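**Old office computers get second life at Rastholm**

The workshop at Rastholm has started again with its repair evenings for used desktop computers. The machines come from offices in the district, where they have been standing in cupboards after the staff changed to laptops. In September the workshop received 30 of them from the company Wetix, and 12 are now ready to be given to families and to the youth club in Løken.

The work is mostly the same for each computer. The side panel comes off, the dust is removed, and the old hard disk is taken out and erased before anything else is done. Parts which still work are kept -- a power supply or a memory module from one tower can often save another. 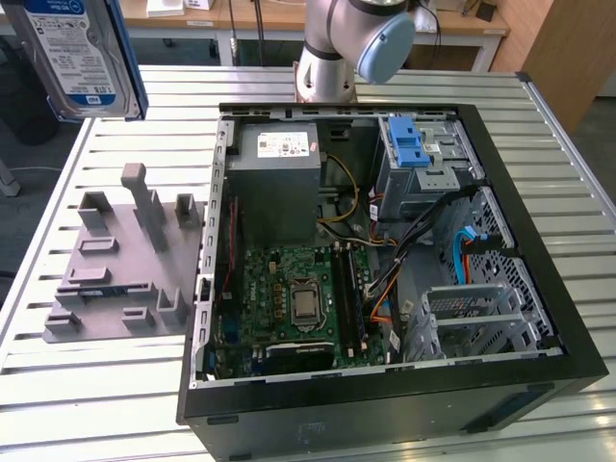 Märta Backlund would like the workshop to put in solid-state disks everywhere, as an old disk makes even a good computer feel slow. Leif Dahlgren answered that this is the plan, but that the money must come first. The Gratside fund has promised 2,000 kroner, and it will be used for disks and cables.

The repair evenings begin at six o'clock, and three places are still free at the long table. Those who want to give away a computer can leave it at the side entrance, with the power cable if they have it. Screens are not accepted at the moment.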